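Sotmont Home – Bedroom – Bedspreads

Caldeira Quilted Bedspread, Red Flower
Item 2553

Price: 41.00
In stock, leaves our Tellville warehouse the next working day

The Caldeira is a light bedspread for every day. The ground color is a pale grey, and on it are printed big and small red flowers with green leaves, and between them green butterflies. We have sold this print since our first shop and customers still ask for it by the name "the butterfly one".

The surface is stitched in diamonds. In each point where the lines meet sits a lacy white rosette. The stitching keeps the spread in shape, so it lies flat also when the bed is used for other things during the day. In many homes the bed is the biggest table of the house. The laundry comes there, the winter clothes come there in March, the jeans are stacked at the head end and the rest waits its turn. 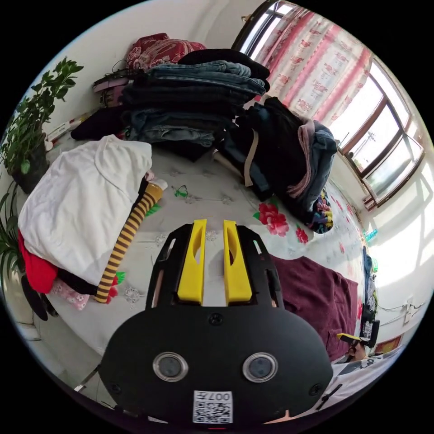
Size and fit

The spread comes in single, double and large double. Please measure your mattress together with its height, and add 20 cm on each side where you want the spread to hang down. If you are between two sizes, take the bigger one. The corners are rounded, there is no elastic, and there is no right or wrong end for the pillows – the flowers go in different directions.

Matching pillow covers are sold separately. They come in the same red flower print, but without quilting and without rosettes.

Care

Wash in cool water with similar colors, with a mild detergent and no bleach. Close zippers and hooks of other clothes before you put them in the same wash, or better, wash the spread alone. The rosettes can catch on them. Dry it flat or over two lines. Do not iron over the rosettes. If one gets loose, sew it with a few stitches from the back side, with white thread.

Dark knitwear can leave small fibers on the pale ground when you sort it on the bed. A soft clothes brush takes them off. Brush along the stitching lines and go slowly near the rosettes.

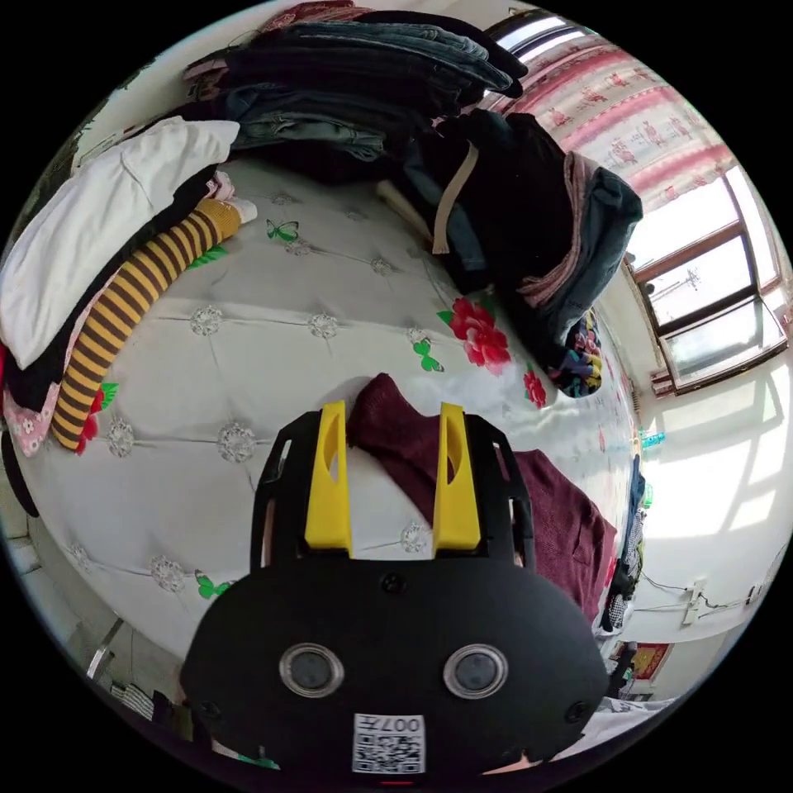 Mirjam Haslinger: I have the double size for 4 years now. The color of the red is still good, the white of the rosettes became a little bit cream. I do all my folding on it and the piles do not slide as they did on my old satin one. One star less for the drying, it needs a full day in my bathroom.

Reply from Sotmont: Thank you, Mirjam. For the cream color you can try a longer soak in cool water before the wash.

Delivery and returns

The spread is sent folded in a bag with handle. You can return it unwashed and in its bag. For questions about sizes please write to Serena Rizzi in our shop, and give the item number.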